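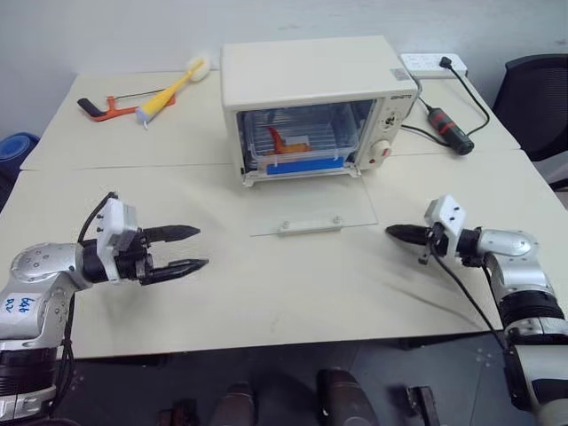 Progress report to the Chrysikopoulos Fund, September 2021

Project: Forkden, teaching two-armed kitchen tasks by remote control
Prepared by Stamatia Kourkoulas

Where we are

Thank you again for your patience over the summer, and for the kind note after our last report, which went up on the wall by the kettle. The short version is that we have 198 recorded demonstrations of the toaster oven task in hand, against the 200 we promised for this stage, and I expect the last two to be done before you have finished reading this. The longer version follows, and I'm afraid it is a bit longer, as usual.

You will remember that each demonstration is a person driving both arms from the Notow station, one hand per arm, while the joint positions and the camera views are saved together. We start with the glass door down on the table and both grippers open, one coming in from each side. That open starting pose came out of a long talk in the spring. Zoriana Levchenko wanted the fingers closed to begin with, and we tried it her way for a week, but people kept forgetting to open them and we threw out a lot of good runs.

What has been slow

The oven itself is going well. Reaching in toward the wire rack with one arm while the other stays out of the way is something most of our drivers now manage after a morning of practice. Kosmas Pappas still has the smoothest hands of anyone here, and we have used his recordings to show new drivers what an unhurried approach looks like.

The food box has been harder. It is a clear plastic container with blue locking clips, and in this part of the work it starts on its side with the lid still clipped down. The driver has to steady it with one gripper and work the clips with the other, and all of this without any feeling in the fingertips — you are going entirely by eye. The clear plastic doesn't help, as it is hard to judge from the camera view how close the fingers are. We have split the task in two for now, box first and oven second, and we record them separately. I would like to join them up again by December.

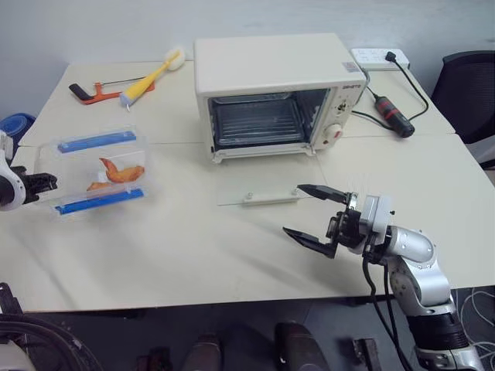 Miklós Szekeres would rather we didn't split it at all. His view, which he asked me to pass along in full, is that a driver who knows the oven is coming next will set the box down in a more useful place, and that we lose this habit when we record the halves on different days. I think he has a point, and we have set aside 10 sessions to record the whole task straight through and compare.

Next steps

Nahom Teshome is rewriting the part of Notow that trims the dead time at the start of each recording. Once that is in we will move toward the full set of 1000 demonstrations, with the Cundadard group driving a share of them from their own station. Their first drivers have been trained, and we are only waiting on the network link.

Spending is in line with the plan. The one change I would ask you to approve is moving the unused travel money over to driver hours — the form is attached, and I'm glad to talk it through by phone if that is easier.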